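November 2022

My seventh week with the arm at Stuver. Before August we were 12 at the sorting tables in our hall, and now we are 7. The others went to packing in the Astolley building. They say the work there is lighter, but they miss our lunches, and I miss them too.

My own job has changed its name. I was a sorter and now I am a "cell operator". I still look at small things for the whole shift, but I touch them less. My hands are better in the evening – this I must admit. My head is more tired. In the old work I could think about my garden.
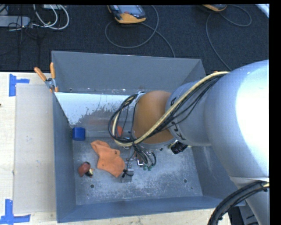
I asked today if I may stay on this job after the winter, and the answer was "we will see". I know the arm's habits by now, and that should count for something. Hard pieces, like a small blue block, I can leave to it with a calm heart. A crumpled cloth, like the orange one near the gripper, makes me lean forward, and I do not like how tense I become. The younger ones do not lean forward. Tomorrow I will bring soup for everybody, as in the old days.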